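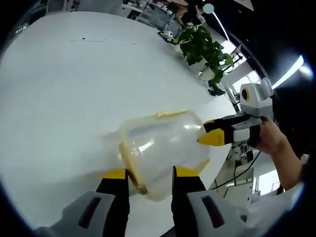 The containers came from the Prostholm kitchen on 22 May 2025, and by the afternoon Ju-won Nam had been given the job of finding out which ones still closed. The inventory sheet had three columns: body, rim, clips. A fourth, headed "remarks," had been added in pencil by whoever held the job before him.

He worked at the white table. Each container was turned on its side and checked along the rim, then turned again and checked from the other end. A clip that sat flush got a tick. A clip that could be moved with a fingernail got a cross. The plastic had gone cloudy over years of hot water, and cloudiness was not a fault under the procedure.

The procedure was two pages long. It had been written at Tijani, the firm that ran the kitchen before Lument took over the lease, and it assumed a stock of 200. It did not say what to do with a container that passed every check and had no owner. Ju-won read the second page again and found only a paragraph on stacking.

He set one aside. It passed on body, rim and clips. On the sheet, in the remarks column, the earlier pencil said "soup, Plovell, do not discard."

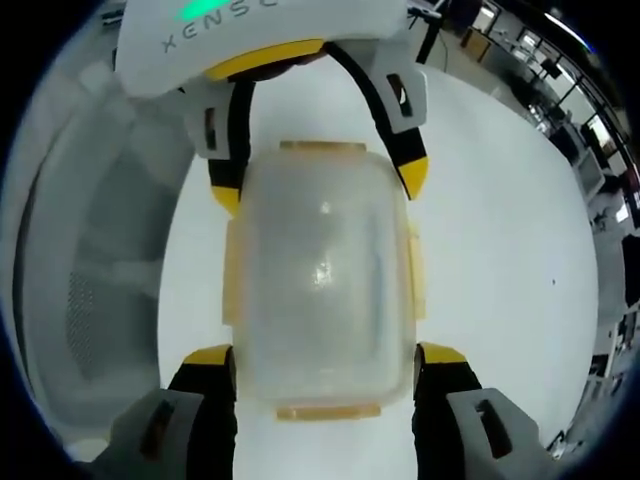
Plovell had closed in September, the voice on the phone told him, and the soup had been stopped well before that. The pencil could be ignored. If the clips held, the container should go back on the shelf with the others, and if he wanted to keep it he should write it down as broken, as everyone did.

Ju-won said that it was not broken.

"Then shelve it," the voice said, and asked how many sheets were left.

He said three. After the call he went through the checks once more, in the order given - body, rim, clips. He pressed each clip and let go. He held the container up to the window and looked for a crack along the seam, and there was no crack.

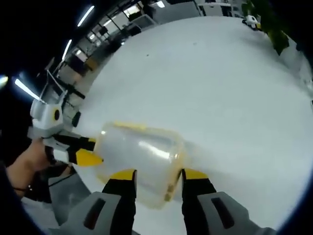 Second inspection, remarks column left open.

He finished the remaining sheets before the lights in the corridor switched to their evening setting. In the last hour he found a split rim and a lid that fitted nothing. Both were entered. The container with the pencil note was still at his elbow when he signed the bottom of the page.

He erased "Plovell" and left "soup." Then he put the container in his bag and wrote, under clips, a tick.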